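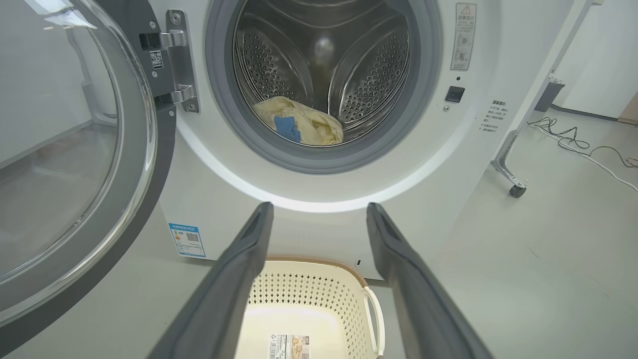 Wrist cam view, door open, two bits of washing still in the drum. Laundry day at Felbridge!

Right, a few of you asked what our house rules are for letting an arm anywhere near a washing machine, so here goes. Short thread (I say that every time).

1/ Door fully open before the arm goes in. All the way round on its hinge, no halfway. A half-open door drifts, and then you've got a big lump of glass wandering about in the same space as your elbow joint. Our checklist says "open and still" and you have to look at it yourself.

2/ The drum must be stopped and the machine off at the wall. Off at the panel doesn't count. Etornam Lamptey wrote that one in back in December and I moaned about it for a week, then started doing it without thinking.

3/ Speed limit inside the drum is 50 mm a second. Outside it's 500. Yes, it's slow! Yes, you'll want to put the kettle on! Please don't, see number 5.

4/ Fingers stay off the rubber gasket. Come in through the middle, go down to the cloth, lift, come back out the way you came. If you catch the rubber, stop and write it up, even if there's no mark on it.

5/ One person on the stop button for the whole run, and that person isn't also on the laptop. We argued about this for ages at Doltari and I'm still firmly on the two-people side.

6/ Basket goes in front of the door before you start. No nudging it with your foot mid-run (I have been told off for this, fairly, by Nana Annan).

7/ Cables. Anything on the floor stays outside the walking line between the stop button and the machine. We tape the line down, which looks a bit school gym but it works for us.

8/ Every run gets logged, including the boring ones. We did nearly 100 before we changed a single rule, and the boring ones were what settled the gasket argument.

Someone's bound to ask: no, this isn't a proper standard, it's our own sheet on top of the risk assessment. Do yours first, then nick whatever's useful.

Next up is the tumble dryer list, which Nana is still scribbling on. If your lab does rule 5 differently I'd love to hear how, replies are open.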